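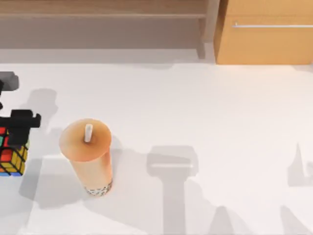
To: Members of the Forkusgate District Merchants list
From: Office of Waste and Recycling, Forkusgate
Subject: Re: Take-out cups and the revised collection rules

Dear members,

This message responds to the inquiry posted to the list on Saturday, which is quoted in full below for those who joined recently. Several other businesses have written to this office with similar questions, and we are answering them together so that all members receive the same information.

> To: Forkusgate District Merchants list
> Subject: Take-out cups and the revised collection rules
>
> Good morning,
>
> We operate a drinks counter on the Lakau side of the market and a second,
> smaller counter near the Pacheco Street bus stop. We received the printed
> notice regarding the revised collection rules and have read it twice, and
> we remain uncertain on the following points.
>
> First, the notice states that "sealed cups" must be separated before
> disposal. It does not say whether the separation is the duty of the
> business or of the customer. Most of our customers leave with the cup
> and discard it elsewhere in the district.
>
> Second, we would like to know whether a cup with liquid or solid food
> left in it may go in the gray container. Our staff have been told
> different things by different collection crews.
>
> Third, we hold a large stock of plastic cups and sealing film, bought
> before the notice was issued. We would prefer not to discard it unused.
>
> Fourth, the notice refers to a fee per container. Our two counters share
> one storage yard with the bakery. Are we to be billed once, twice, or
> jointly with the bakery?
>
> Finally, we ask whether the district intends to place additional public
> bins at the bus stop. The present one is full by early afternoon on most
> days, and our employees empty it themselves, which we do not believe is
> their job.
>
> With thanks,
> Fillari Tea and Juice

The office thanks Fillari Tea and Juice for setting out these points clearly. Our replies follow in the same order.

1. Separation of sealed cups

The duty to separate applies to cups discarded on the premises of the business. This includes indoor seating, outdoor seating covered by a sidewalk permit, and any bin owned or leased by the business. It does not extend to cups carried away by customers and placed in a public bin. The wording of the printed notice was incomplete in this respect and will be corrected in the next printing.

On the premises, separation means that the film or lid, the straw, and the cup body are placed in different streams. Film and straws go in the gray container. Rinsed cup bodies marked with an accepted resin number go in the blue container. Paper cups with a plastic lining go in the gray container at present. The list of accepted resin numbers is printed on the side of each blue container delivered this year. Businesses with older containers may request a replacement label at the district office counter.

A business may ask its customers to carry out the separation by providing marked bins, and many already do. The business nevertheless remains responsible for the contents of its containers when they are collected. Staff should look over the bins before they are taken to the yard.

2. Cups with contents remaining

Liquid may not be placed in any container. It should be poured into a sink drain connected to the sanitary sewer. It must not be poured into a street drain, as those lead directly to the creek.

Solid food, including fruit pieces, jelly and tapioca, goes in the green container where the business has one. Tapioca should not be put down a sink. The sewer maintenance section has asked us to repeat this request, as starch from food businesses has contributed to blockages in the older lines below the market. A simple mesh strainer over the drain is sufficient, and the strained material may be emptied into the green container at closing time.

Where a business does not have a green container, small amounts of drained food may go in the gray container. Green containers are available on request to any business holding a food permit.

We regret that collection crews gave different instructions. A single-page guide has been issued to all crews, and copies will be sent to members with the December billing statement.

3. Existing stock

The revised rules concern the handling of waste. They do not prohibit the sale or use of any cup, lid, film or straw. Businesses may continue to use the stock they hold for as long as it lasts, and no declaration of stock is required.

Members who are placing new orders may wish to ask their supplier which resin number will be marked on the cup body. Cups with no mark cannot be sorted at the transfer station and must be treated as gray container waste, whatever the supplier's catalog may say about them. This office does not recommend particular suppliers and cannot review catalogs on behalf of individual members.

4. Fees for shared yards

The fee is charged per container and is billed to the holder of the container account. Where one yard serves more than one business, the parties may choose either of the following arrangements.

Under a single account, one business is named as holder and receives the full bill. Any division of the cost among the parties is a private matter between them. Under separate accounts, each business holds its own containers, which must be labeled with the account number, and each is billed only for those.

The office cannot divide the bill for one container among several businesses. The billing system does not allow it, and the accounting section has advised that no change is planned this fiscal year.

According to our records, the yard described in the message is held under a single account in the name of the bakery. Fillari Tea and Juice would therefore not receive a bill from this office for either counter. If the parties wish to change this arrangement, both must sign Form 382, Transfer or Division of Container Account. The form is available at the counter. Changes take effect at the start of the next billing period, and a form received after a period has begun cannot be applied to it.

5. Public bins at the bus stop

Public bins are maintained by the Streets section and are outside the budget of this office. We have forwarded the request, where it has been entered as service request 739. Members who wish to add their comments may do so by giving that number at the counter or by telephone. Comments that state the time of day and the condition of the bin are the most useful to the section in setting its schedule.

Until a decision has been made, employees of nearby businesses are under no obligation to empty public bins. We ask that they not do so, for reasons of safety and insurance. Bags removed from a public bin and placed in a private yard also become part of the private collection and may lead to an overfill charge for the account holder. An overfilled public bin should be reported by telephone at extension 641.

Other questions received

Two members asked about reusable cups. A business may accept a clean cup brought by a customer, subject to the rules of its food permit. Questions on this subject should be directed to the Health section, which issues the permits and carries out the inspections.

One member asked whether the rules apply to stalls at the weekend market. They do. Stallholders who take their waste away with them are responsible for it at the place where it is discarded. Stallholders who use the shared containers behind the market hall must follow the sorting instructions posted there. Boxes should be flattened before they are placed in the containers, and not left beside them.

Another member asked whether warnings issued since the notice was distributed will be counted against the account. They will not. All tags placed on containers during the introductory period are advisory, and none will lead to a charge. The introductory period ends with the close of December. After that, a first tag will be advisory, and a second tag within the same billing period will carry the contamination fee given in the schedule. An account holder who believes that a tag was placed in error may request a review in writing. Please keep the tag, and include the account number and the location of the container with the request.

A question was also raised regarding collection times on Lakau Lane, where the loading zone is often occupied in the morning. The route will continue to run in its present order. Account holders on the lane are asked to have containers at the curb by 6 a.m. Containers that are not out when the truck passes will be collected on the next regular day.

Members are reminded that replies to this message are distributed to the entire list. Matters concerning an individual account, including billing disputes and account numbers, should be sent to the office directly.

Respectfully,

Office of Waste and Recycling
Forkusgate

You are receiving this message as a subscriber to the Forkusgate District Merchants list. To change your delivery settings or to leave the list, contact the list administrator at the district office.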